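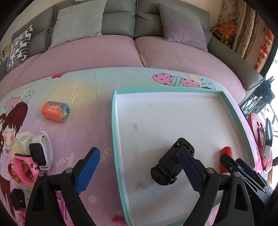
A hand-held gripper over an open tray on a bed, with a toy car lying on its side in the tray.

Home Recordings Need Written Rules
By Margus Ots
April 2020

Standards for robots have long been written with the factory floor in mind. They cover guarding, stopping distances and the training of staff. They have little to say about the newer practice of teaching machines by having people carry a gripper through their own homes and record themselves picking up ordinary things. That practice is growing, and the institutions that pay for it should agree on rules before the collections become too large to correct.

The first rule should concern the home itself. A bedroom holds far more than the objects named in a task sheet. Watches, boxes, booklets and packages with printed labels all enter the record along with the toy that is to be lifted. Consent forms in common use ask a participant to agree to "video of the task." The Bondmont form, on which many others are based, gives four lines to the matter. A proper form would state that the surroundings will be kept, name who may view them, and give the participant 45 days in which to withdraw any recording without giving a reason.

The second rule should protect disorder. In February our office reviewed 2735 recordings submitted under the Tremo program. Reviewers had marked many of them down for clutter, and collectors soon learned to clear the bed or table before they began. This was a mistake in the guidance, and the collectors cannot be blamed for it. A machine intended for household work will meet cartoon sheets, cushions and small items left where they were put down. Guidance should forbid tidying for the sake of a score, while allowing any participant to remove private articles at will.

The third rule should deal with failed attempts. A toy car on its side is harder to grasp than one on its wheels, and a tray with raised rims leaves less room for the jaws. Some attempts will miss. Katsuhiko Sugiyama of Keane has argued that failures should be held in a separate archive, so that they do not weaken the main collection. I respect the concern but disagree with the remedy. Recordings that are moved elsewhere tend to be forgotten, and a buyer then sees a rate of success that no household would recognize. They should remain in place, plainly labeled.

It will be objected that such rules add cost. The Jadberg trial suggests that the burden is modest: the longer form and the labeling step together added roughly 12 minutes to a session. Sponsors can bear that expense. They should write it into their next contracts, and they should decline to accept recordings made without it.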